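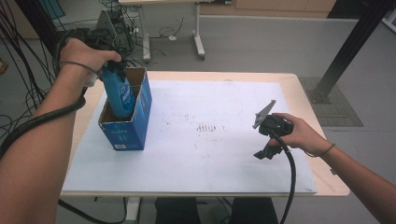 Do I need packing experience to apply?
Plenty of people start with none, and we teach you everything at the bench during your first week.

Tulell is looking for 5 part-time packers to join our small shipping room in Pumphrey. We send out household cleaning supplies, mostly spray bottles and refills, to homes and small shops all over the county, and spring is our biggest season by far. It's a friendly room with good light, big tables and a radio that everybody gets a turn with!

What you'd be doing: fitting bottles into their boxes, checking that sprayers are locked, matching labels to the order sheet and stacking finished boxes on the cart for the Jurureck route. On a busy day the whole team gets through more than 800 boxes, and it feels great to see that cart roll out full.

You'd enjoy this if you like working with your hands and care whether a bottle arrives without leaking. You should be comfortable standing for part of the shift (stools are available) and lifting up to 30 pounds now and then.

Shifts are mornings or afternoons, your pick. Everyone gets paid training and a discount on the Halia line. The work starts in April, and several of last year's spring packers are still with us.

Apply by February 7, 2026, at the front desk or through the form on our jobs page. A few lines about yourself will do, no resume needed.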